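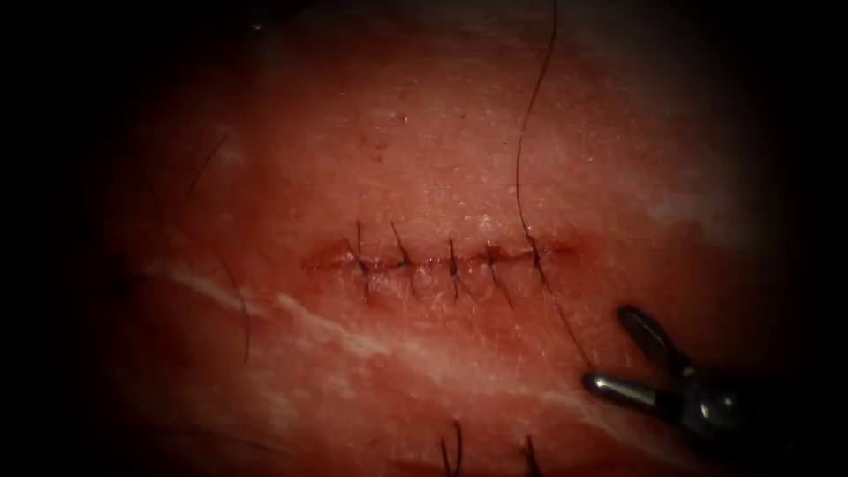
Section 3. Closing a Straight Incision on the Nirden Pad

Read this section with the pad already seated in its tray and clamped. If it isn't clamped, go back to Section 2. We'll wait, and so will the pad, which has nowhere to be.

The simple interrupted suture is the first closure taught in the Jiltgate course and the one people get overconfident about soonest. Each stitch is tied and cut by itself, so a bad one can come out without taking the others along. You will be glad of this arrangement before the afternoon is over.

What you need

Nirden pad, part 491
Suture with swaged needle, any dark color (pale thread on this pad is an eye test)
Needle driver and tissue forceps
Scissors
Blade, new

3.1 Making the incision

1. Mark a straight line with the skin pen. Keep it well in from the edge of the pad, where the material is thin and tears out of spite.

2. Cut along the line in one pass. Hold the blade upright. A slanted cut gives you one thick edge and one thin edge, and they will never agree on anything again.

3. Press gently on both sides of the cut. It should open a little. If it stays shut, you have drawn on the pad with a knife, so cut again in the same groove.

4. Add coloring fluid along the cut if you want it. One drop. Suha Sayegh wrote the first version of this guide and said "a few drops," and the training room at Tosdale still has the tablecloth.

CAUTION: The needle and blade are real even though the patient isn't. Needles go in the sharps box as soon as you are done with them, including the one you are sure you'll use again in a minute.

3.2 Placing the first stitch

1. Load the needle in the driver about two-thirds of the way back from the point. Grip it at a right angle to the jaws.

2. Lift the near edge with the forceps. Lift, don't pinch. The pad records pinching faithfully and your instructor will read it later.

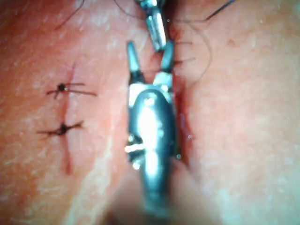
3. Put the point in at 90 degrees to the surface, 3 mm from the edge. Turn your wrist and let the curve of the needle do the work. Pushing straight ahead bends the needle and teaches you a bad habit at the same time, a real saving in effort.

4. Bring the needle out in the middle of the cut. Regrip. Go into the far edge at the same depth you left the near one.

5. Come out the same distance from the edge as you went in. If the two bites don't match, take the needle back out and do it over. A lopsided bite makes one edge ride up over the other like a badly hung door.

6. Pull the thread through until a short tail is left. If the whole thread comes through, see step 1.

NOTE: Left-handed users should mirror these steps. Joelle Haddadin, who is left-handed and teaches the evening group, has asked us to say that she's been mirroring everybody's steps for years and would like a diagram. It is on the list.

3.3 Setting up the light

Most of the complaints we get about crooked stitches are complaints about a lamp. Put the lamp off to one side and low, then look at the pad from where you'll be working, since a view that's fine standing up can be useless sitting down. The surface is molded with fine creases and little whitish flecks, and they are your best test. If you can see them on one half and the other half is a pale blaze with nothing in it, turn the lamp down or move it back until the creases return. Check the dark corner as well. Instruments throw a long shadow, and it likes to lie exactly where you meant to put the needle. 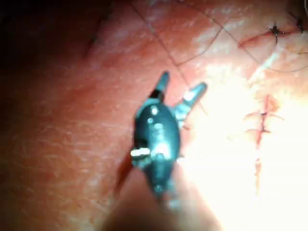 Opening the jaws is a small matter that deserves its own paragraph, because people either barely crack them or throw them open as if greeting a relative. You want enough room to take the needle without brushing the pad on the way in. A clear V with the tips well apart and nothing between them is the position to start from, held just above the surface. From there, come down over the needle, close, and check your grip before you lift. Closing first and aiming later has been tried extensively.

3.4 Tying and cutting

1. Wrap the long end twice around the driver, take hold of the short tail, and draw the throw down flat.

2. Tighten until the edges touch. Then stop. A slight pucker at the crossing is fine, but if the skin bunches up like a drawstring bag, you have gone past closing and on to strangling.

3. Add a second throw in the opposite direction, and a third. Throws that all go the same way make a knot that is mostly a suggestion.

4. Slide the knot to one side of the cut, unless your instructor prefers otherwise. Ghassan Hamdan prefers otherwise and will let you know.

5. Cut both ends, leaving tails you can get hold of. Cut flush and the knot may let go.

6. Move along the incision and repeat. Keep the gaps even. Keep the loose thread out of the way of the next bite, or you'll sew it down and not notice until the end.

3.5 Reusing the pad

A pad is good for roughly 100 closures if you spread them out, and considerably fewer if you keep going back to your favorite spot. Start each new line a finger's width from the last one so the holes don't join up. Scratches don't matter much.

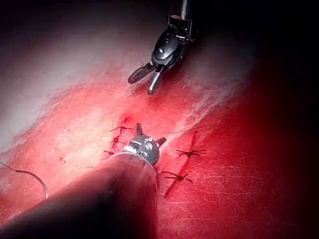
Two lines on one pad is a sensible way to work, with the strip between them left alone so both sets of edges have something to hold on to. Marwan Tarawneh does one line slowly and the next at normal speed, then compares. Retire the pad when stitches pull through at ordinary tension, or when you can lift a flap you didn't cut.

Before storing, remove all the thread, wipe the pad with a damp cloth, and dust lightly with cornstarch. Store flat. Do not stack more than three. Do not store in the break room refrigerator.

Continue to Section 4, Curved Incisions, when your knots hold overnight.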